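FOR IMMEDIATE RELEASE

Riltonar Opens Second Flooring Showroom, Adds Free In-Home Measure for Hard Surface Jobs

LEWIS, 2003-08-04 - Riltonar Floors, the family-run flooring dealer out of Pilley, opened the doors today on a second showroom. Address is the old tile outlet on Ovside Road, next to the paint store. Hardwood, vinyl, ceramic, laminate. Remnants in back.

The new store is bigger than Pilley. More room for full-size sample boards, which customers have been asking for. A chip the size of a playing card doesn't tell anybody what a hallway is going to look like.

"People were driving over from Lewis anyway," said Crescencio Salinas, owner. "Then they'd drive back with one sample, hold it up to the cabinets, and drive over again for a different one. So we came to them."

Along with the opening Riltonar is changing how it handles measuring. Until now a customer could bring in a sketch with room sizes and get a price off of that. Still can. But for any hard surface job the company will now send someone to the house at no charge, and the written quote comes from that visit. Carpet was already done this way. Hard surface was not, and that is where most of the trouble came from. Closets left off the sketch. Stair noses. A kitchen drawn square that wasn't square.

The measure visit covers room sizes, door clearances, what the existing floor is and whether it can stay, plus a moisture reading on concrete. Homes with a crawl space get a look underneath if there is access. Customer gets a copy of everything, buy or don't buy.

"If the slab is too damp for wood we are going to say so before you've paid for the wood," said Jaqueline Esquivel, who runs the measure and install schedule for both stores. "I would rather lose the sale in August than pull up a cupped floor in November."

Quotes under the new system are itemized. Material, pad or underlayment, tear-out, haul-away, transitions, base shoe, labor. Furniture moving is its own line and can be crossed off if the customer wants to do it. Appliances are seperate. Riltonar will move a refrigerator or a range but does not disconnect gas, that has to be a licensed plumber and has to be done before the crew shows up.

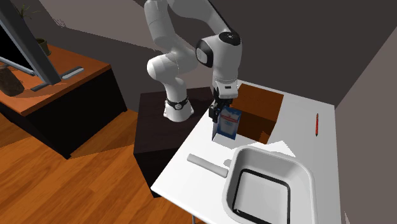
HOME & FLOORING

Opening specials run at the Lewis store only, while material lasts:

Prefinished oak strip, natural and gunstock, marked down for the opening. In-stock cartons only, no special orders at this price.

Sheet vinyl in 13 patterns, free tear-out of one existing layer with installation. Does not include floors that test positive for asbestos or that the owner won't allow to be tested. Older kitchens, please ask first.

Ceramic floor tile, discontinued colors. Sold by the box, no returns on these. Buy your extra now, it will not be available later.

Laminate plank, glueless. Bring your own measurements for do-it-yourself. The counter will figure the waste for you and loan out a pull bar and spacers with a deposit.

Specials can't be combined with the contractor discount. Pilley store keeps its regular prices.

Do-it-yourself customers also get a new class. Two hours, evening, at the Lewis store, on putting down floating laminate over concrete or an old vinyl floor. Covers undercutting door jambs, expansion gaps at the walls, which way to run the planks, and what to do at a doorway. No charge, but sign up at the counter because seating is limited. If laminate fills up a ceramic class will be added in November. Grout, mostly. Grout is what people call about.

Installation for both stores will be scheduled out of Lewis starting this week. Crews stay the same. Customers with a job already on the books through Pilley keep their date and their installer, no need to call. Anybody who wants to check can reach Esquivel at the Lewis store.

Wood that has been ordered will now be delivered ahead of time and left in the room where it's going, boxes flat, heat or air running at the normal setting. How long depends on the product and the manufacturers instructions. Salinas said the early delivery used to be optional and most people skipped it.

"Now it's on the schedule like anything else," he said. "Wood shows up, wood sits, then we come. If you've got it out in the garage we're going to ask you to bring it in, and we're going to wait."

Labor is warranted for 2 years on all Riltonar installations, same as before. Product warranties are whatever the manufacturer gives and are handed over in writing at the end of the job. Customers should hang on to the paperwork and a few leftover pieces. Water damage, pet damage and floors cleaned with wax or oil soap against instructions aren't covered under labor.

Financing is available on approved credit through the store. Ask at the counter for terms.

Salinas started out installing and opened the Pilley showroom 7 years ago, with carpet and sheet goods. Wood and tile came later. He still goes out on stair jobs. The Lewis location puts the company within easier reach of the newer subdivisions west of town and the older homes downtown, where original wood is often hiding under carpet. Riltonar doesn't do refinishing in-house but keeps a list of refinishers it will send people to, and will pull the carpet back at a corner during a measure visit to see what's under there.

"Sometimes the best floor in the house is the one you already own," Esquivel said. "We'll tell you. Then maybe you buy a runner."

Store hours at Lewis are Monday through Saturday, closed Sunday. Pilley hours unchanged. Parking is in back off the alley as well as on the street. Loading door is on the alley side, please do not block it, the trucks come early.

Contractors and property managers should ask for a trade account form. Existing Pilley accounts are good at both locations. Will-call orders have to say which store, otherwise they go to Pilley.

To set up a measure visit stop in at either store or phone the Lewis counter during business hours. Have the following ready: rooms to be done, what is on the floor now, whether the house is on slab or crawl space, and if there are pets that need to be put up.

Media contact:
Jaqueline Esquivel
Riltonar Floors, Lewis showroom
Ovside Road

###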